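Operators wanted for handheld gripper sessions – Corkwood site
Posted 2/26/18

Nyarko is looking for 15 paid operators to repeat a set of table tasks that we had to stop partway through. Experience with the grippers is helpful but not required.

The first round ended early because of pad failures. Pads on the gripper fingers wore through faster than our inspection schedule allowed for. Lids slipped out of the jaws, and in two sessions a loose flap of pad got caught under a lid and the operator pulled hard enough to strain a wrist. Both operators reported it and both are fine. Kerstin Strand reviewed the logs and decided that the affected recordings can't be used, so 3252 trials have to be done over.

The work is done with one gripper in each hand, opening, moving and closing plastic containers at a table.
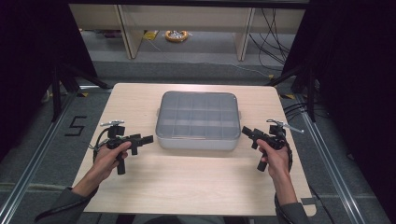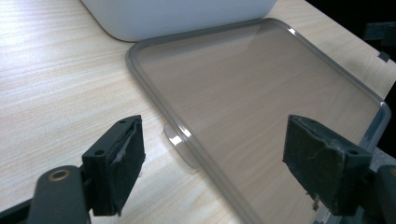
Pad wear on the gripper fingers 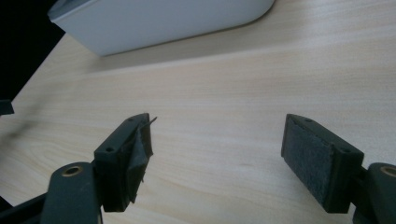

What has changed: pads are now checked before every session, and a gripper with a frayed or lifting pad is taken out of use until the pad is replaced. Operators can stop at any time if the grip feels wrong – you will be paid for the full session either way. Cables are routed behind the wrist and checked by the session lead.

You should:
- be 18 or older
- have normal use of both hands and no current wrist, elbow or shoulder injury
- be able to stand at a table for up to 2 hours, with breaks
- be willing to write a short fault report when something slips, jams or comes loose

The last point matters to us. Several people in the first round noticed the pads going and kept working because they didn't want to hold up the schedule. We would much prefer a stopped session.

Sessions run until the end of July. Training is paid at the same rate as regular sessions. Long sleeves are fine, but please leave rings and bracelets at home.

If you took part in the first round you may apply again, including if you reported an injury, provided it has healed. Put "returning" in the subject line and skip the training form.

To apply, write to Randi Granström at the Corkwood front desk with your name, the days you can work and which hand you write with. Questions about the pad failures or the new checks go to Valter Haugland.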